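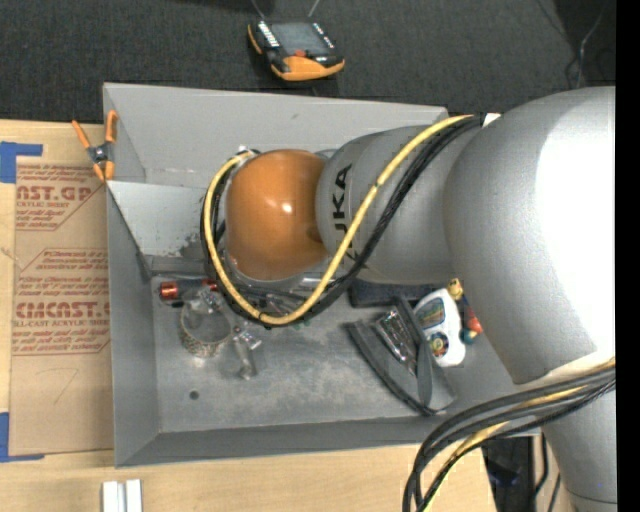 **Dilruba Kanagaratnam**, community member, TV & Streaming board

## Did I miss an episode of Levville, or did they skip the lake house fight?

Okay, so I'm two seasons deep in Levville and I'm confused. The May finale ended with Ivanyshyn storming out of the lake house after the toast, and the preview clearly showed her throwing a napkin at her sister-in-law. Then the new season opens and everybody is having brunch like it's fine?? I watch on Studitlow and it went straight from one to the other. I even went back and rewatched the last ten minutes (don't judge me). Is there a reunion I don't have, or did they just cut the whole thing?

---

**Answer 1** – 399 helpful votes

You're missing the two-part reunion! It's filed under "Extras" on Studitlow, so autoplay goes right past it. Open the show page, scroll below the episode list, and it's the second row. The napkin is in part 2, maybe ten minutes in, and the sister-in-law gets her say too. I'd watch both before you go any further – the brunch makes a lot more sense once you know who apologized and who only sort of did.

If you don't see an Extras row, log out and back in. Mine vanished on the TV app but was there on my phone the whole time.

*Edited October 24, 2023: still there, I just checked.*

**Answer 2**

i quit after season one, it's all staged anyway. the sister was the only good one

**Answer 3**

Selterix has the reunion as regular episodes, in order, if you already pay for that. I wouldn't sign up just for this though. Also heads up, their version trims the toast, so if you want the full speech stick with the one you've got.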